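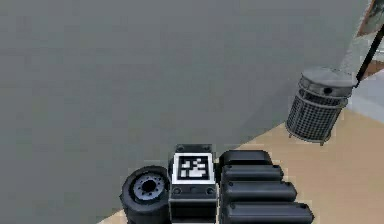 ## 4. Mounting the Vodiser 2 wall heater

Read section 3 (electrical supply) before you start. The heater must be wired to its own circuit. Do not use it on a circuit shared with lighting.

### 4.1 Clearances

| Side | Minimum clearance |
|---|---|
| Below | 200 mm |
| Left and right | 200 mm |
| Front | See rating label |

Curtains, bedding and waste containers must stay outside the front clearance at all times.

### 4.2 Fixing the bracket

1. Turn off the circuit at the breaker panel and check that the supply cable is dead.
2. Hold the paper template against the wall with the arrow pointing up. The lower edge of the template is the lower edge of the heater.
3. Mark the four outer holes. The center hole is used only on masonry.
4. Drill the holes. Use the gray anchors for masonry and the threaded anchors for drywall.
5. Fasten the bracket with the 60 mm screws. Tighten by hand.

**Note:** Hole spacing on the bracket is 193 mm. Brackets from the first Vodiser have a different spacing and do not fit, although the hooks look the same.

**Caution:** Do not drill directly above or below an outlet or switch. Cables often run vertically from these points.

### 4.3 Hanging and connecting the heater

1. Hook the top rail of the heater over the bracket and lower it until both clips engage.
2. Pull the bottom edge toward you. If it moves, lift the heater off and repeat step 1.
3. Feed the supply cable through the grommet and strip the conductors to the length molded on the terminal cover.
4. Connect the conductors as shown inside the cover. Connect ground first.
5. Close the cover and tighten the strain relief.

### 4.4 First use

1. Restore power. The indicator flashes amber.
2. Hold the mode button until the indicator turns green.
3. Run the heater at full output for 60 minutes with a window open. A slight smell is normal during this period.
4. If the indicator turns red, switch off at the breaker and go to section 7.

**Caution:** Do not cover the heater. The upper grille stays hot after the indicator goes out.

Revision C, Dec 12, 2020. Checked by L. Babić.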